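Filed under: Guest Room & Laundry Guides › Bed-Top Folding › Setup
2 comments · 14 shares

Section 6. Getting the Bed Ready and Folding Your First Shirt

Welcome back! By now you should have your Pudora fitted sheet out of its bag and your mattress where you want it to live. In this section we'll get the sheet smooth, clear off a good working space, and fold a short-sleeved t-shirt on it from start to finish. If you have never used a bed as a folding table before, you're in for a treat, because it saves your back a lot of carrying (and there is so much more room than on top of a washer).

Soft green sheet, blue shirt, and the bed as the work surface:

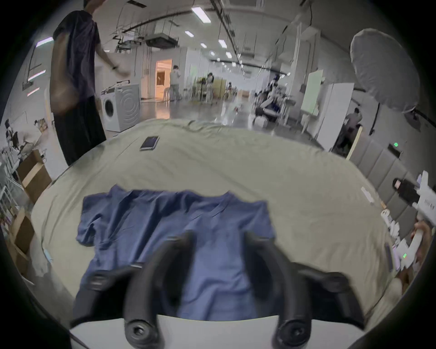
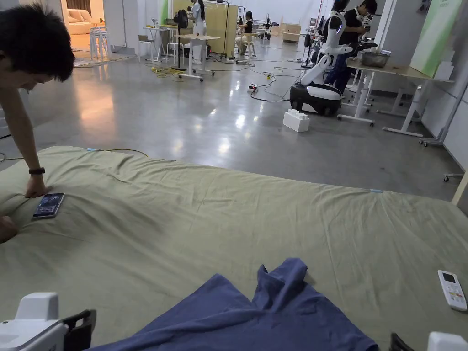
Before you begin

Give yourself a few minutes the first time. You'll get quicker, I promise, and after a week or two you won't need this page at all. Have your clean, fully dry laundry close by, in a basket or over the back of a chair, and wash your hands if you've been cooking or gardening. A plain green sheet is very forgiving, but it will still show a greasy thumbprint.

Caution: Do not fold on the bed while the sheet itself is damp. Moisture will go straight into the mattress and take its time coming out again.

6.1 Smoothing the sheet

1. Start at whichever far corner is hardest to reach. Tuck that corner of the sheet well under the mattress.

2. Lean over and press one hand flat on the sheet near the corner. Keep it there. With your other hand, draw the fabric toward you in long, slow strokes.

3. Walk to the next corner and do the same again. Go all the way around the bed in one direction.

4. Come back to the first corner and check it. It has probably crept up a little — they all do — so tuck it down once more.

5. Run your palm across the middle. Small soft wrinkles are fine and will not mark your clothes. What you want to get rid of is any thick ridge, since a ridge under a shirt will throw off your fold line.

Note: If you bought the Jukeo sheet clips as an add-on, put them on after step 4. Clips that go on too early hold the wrinkles in place, and then you have to take them all off and start over, which is how I spent a good part of one afternoon in June.

6.2 Clearing your space

1. Move phones, remotes and anything else with a hard edge off to the side, or better yet to a nightstand. They slide toward you as you work and they always end up under a sleeve.

2. Lift any charging cords up and away from the bed. A cord under the fabric feels just like a wrinkle and you'll chase it forever.

3. Choose the side of the bed you'd like to stand on and stay there. Most people like the long side best.

Caution: Never leave a phone under a pile of folded clothes while it is charging. Phones need air around them.

6.3 Folding a short-sleeved t-shirt

1. Lay the shirt face down, with the collar pointing away from you and the hem nearest your waist.

2. Take hold of the hem at both corners and give it a gentle tug. Then smooth from the collar down with the flat of your hand.

3. Bring one side in toward the middle, in a straight line from the shoulder to the hem. Fold the sleeve back on itself so that it sits inside the edge.

4. Do the same with the other side. You should now have a long, even strip. If one side looks wider, open it up and try again; it only takes a second.

5. Fold the hem up to just below the collar, then fold in half once more.

6. Turn the shirt over and pat it down. Start your stack at the foot of the bed, well back from the edge.

Note: Dark shirts pick up lint from a new sheet for the first 2 washes or so. Keep a lint brush handy, or wash the sheet once by itself before you use it for folding.

6.4 If something isn't right

The shirt keeps bunching up. Pick it up by the shoulders, give it one good shake, and lay it down again. Trying to pull a heap flat from the middle only makes it worse.

The sheet slides when you pull on the hem. Go back to 6.1 and tuck the corners deeper. On an extra-thick mattress you may need the Godoy deep-pocket size.

The stack leans. You are most likely putting every collar at the same end. Turn every other shirt around and it will settle down nicely.

When you feel comfortable with t-shirts, go on to Section 7, where we take on long sleeves and those puzzling hooded sweatshirts.

Guide last revised December 2023
Pudora Home Guides, Cambridge · Contact us · Returns · Back to top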